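Who Watches Local Politics Live? A Study of Town Council Streams
Project report, Media and Government, fall term
Hemant Uniyal and Gönül Ertürk

1. Purpose

We wanted to know who watches live streams of local government meetings and whether watching changes what people know about the issues. National political shows get most of the attention in class readings. Council meetings are also streamed, and few of the readings mention them.

We picked the town of Briveck, which has streamed its council meetings for several years. The main issue during our study was the Perik Street zoning change, which would allow three-story apartments on a block of older houses.

2. Method

We wrote a survey with 15 questions and sent it to 300 households in November. Mahfuz Bepari helped us with the mailing list and the return envelopes. We received 60 completed surveys. We also sat through two full council streams and took notes on the chat.

Eight of the people who answered agreed to a short phone interview. Gönül did the interviews in the evening, mostly after 7 p.m., and typed up her notes the same night. 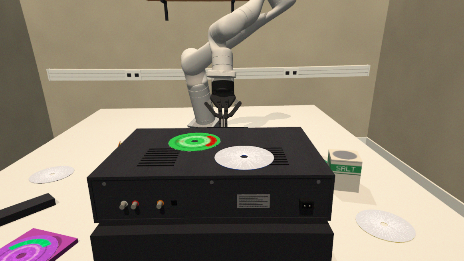
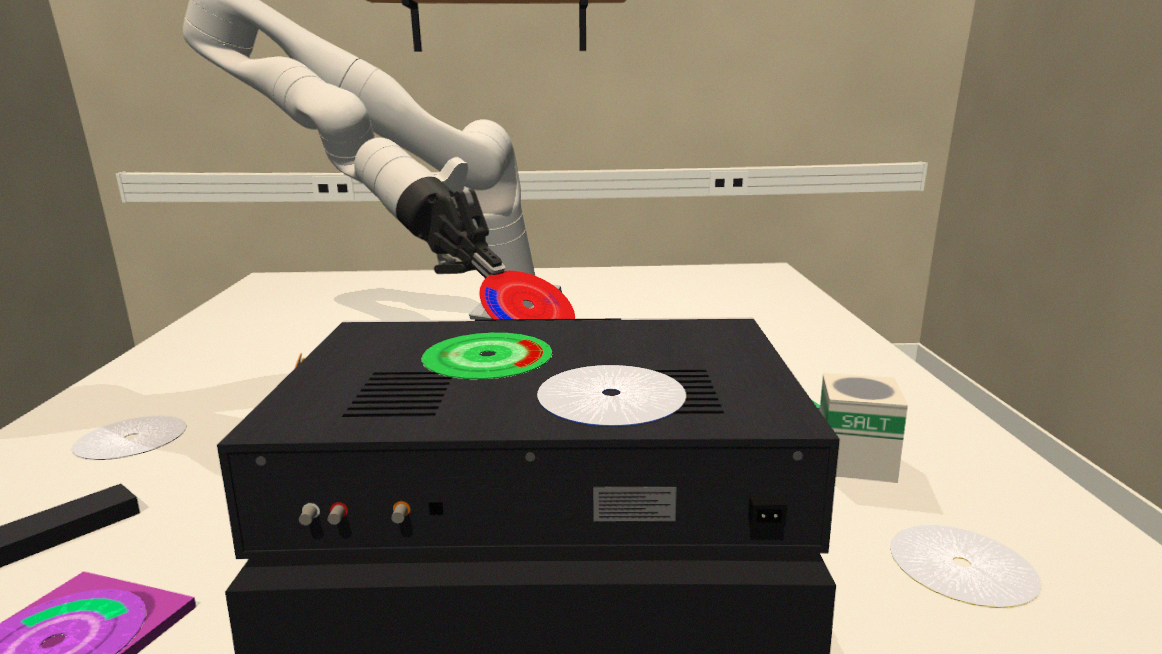 3. Results

Of the 60 people who answered, 44 had never watched a council stream. Most of them said they did not know the streams existed. The rest had watched at least once, usually for a single item on the agenda, and left when the vote was over. Several people asked if the town still kept recordings on disc, like the two lying on top of the black unit in both pictures, and the clerk's office told us that meetings from the early years can be borrowed that way at the Nautiyal branch library. Two of our interview subjects preferred this to streaming. They could stop and go back when a council member used a term they did not understand.

People who had watched a stream did better on our questions about the zoning change. They were more likely to know that the vote had been delayed and that a second public hearing was required. They were no more likely to support the change than the others.

4. Problems

Our response rate was low, and older residents returned more surveys than younger ones. Question 9 was badly worded. It asked about "the meeting" without saying which one, so we left those answers out.

5. Next steps

Deepak Uniyal has offered to share his notes on school board streams in Jetard. We plan to use the same survey there next term, with question 9 rewritten.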